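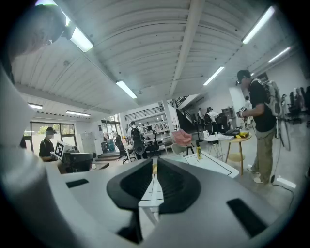 Thursday, August 8, 2024

First full week in the new office and I still walk in grinning! I'd been dreading the move since April, when the word came that we were leaving the old rooms at Golov (low tiles, brown carpet, one window that looked at a wall), and now I get this great white barrel of a ceiling, all ribs, like sitting inside a whale. Even with the tube lights on it feels like daytime, and there's that big black-framed window with nothing but green trees behind it. I ate my sandwich facing that way and forgot to check my phone.

The tall white lockers are a hit with me too. I got number 29, which sticks a bit, but you lift the door and it gives. Shoes, umbrella, the good mug, all in. The shelves under the balcony are still a jumble and I've put my name down to sort them on Monday, gladly, because I want to know what's in the Eshun crates. Over 210 labels to print first.

Best part of the day was going up to the mezzanine with my coffee and leaning on the railing. You can hear the whole place hum. Must bring the fern in, and ask about a lamp for my end of the desk.

Recent entries
Packing up at Golov
The bus to Zenerdale
A new mug, finally
Atance, in the rain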